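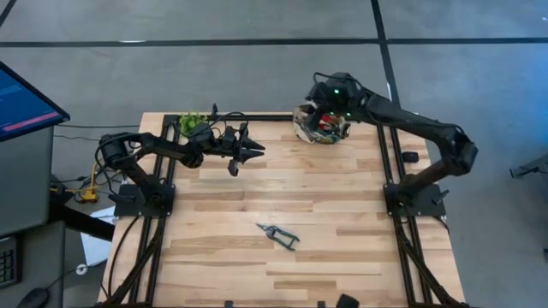
Section 4: Setting up the watering timer

Now for the fun part! Once the Drirnotano timer is on the tap and talking to your drip line, your pots and borders will get a drink every day, even when you're away. Set aside a quiet half hour and read the whole section through once before you begin.

You will need the timer, the tap adaptor, the hose tail, two AA batteries and a short length of hose. The Ronis drip kit fits straight on, and so does any other line with a standard push connector.

4.1 Fitting the timer to the tap

1. Turn the tap off fully and unscrew any old connector.

2. Check that the rubber washer is sitting flat inside the adaptor. A twisted washer is the usual cause of drips, and it only takes a second to look.

3. Screw the adaptor on by hand until it is snug, then give it a last quarter turn.

4. Slide back the battery cover, put the batteries in and close it until it clicks. The screen lights up and shows 12:00.

5. Screw the timer onto the adaptor with the screen facing you and push the hose tail on underneath.

CAUTION: Do not use a wrench on the plastic collar. It will crack.

NOTE: If your tap is low to the ground, fit the angled adaptor first. Salamatu Abubakar, who tested the early timers on her allotment, swears by it – she could finally read the screen without kneeling in the mud!

4.2 Setting the clock and your first programme

1. Hold SET for 2 seconds. The hour flashes.

2. Use the arrows to set the hour, press SET, then do the same for the minutes.

3. Press PROG and choose a start time. Early morning is lovely for this, and we like 6:00.

4. Choose how long to water. The timer runs from 1 to 80 minutes. Try 19 for a mixed border and see how the soil feels the next day.

5. Press PROG again to save. A small drop shows on the screen.

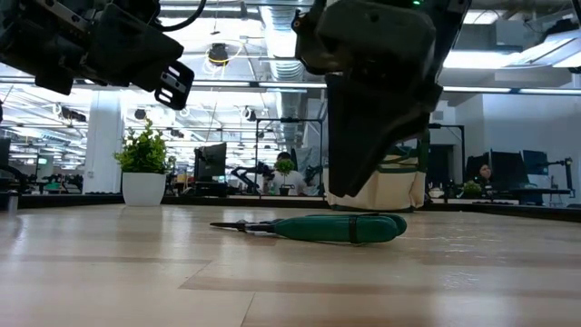 4.3 Testing the line

1. Open the tap slowly, all the way.

2. Press MANUAL. You should hear a soft click, and water will start to reach the drippers.

3. Walk the length of the line and look for dry spots. Clear a blocked dripper with a pin.

4. Press MANUAL again to stop.

NOTE: One timer will happily feed up to 400 drippers on a good mains tap. On a water butt, keep the line short and stand the butt on blocks.

CAUTION: Bring the timer indoors before the frosts. December is too late in most gardens. Take the batteries out, shake out any water and store it somewhere dry.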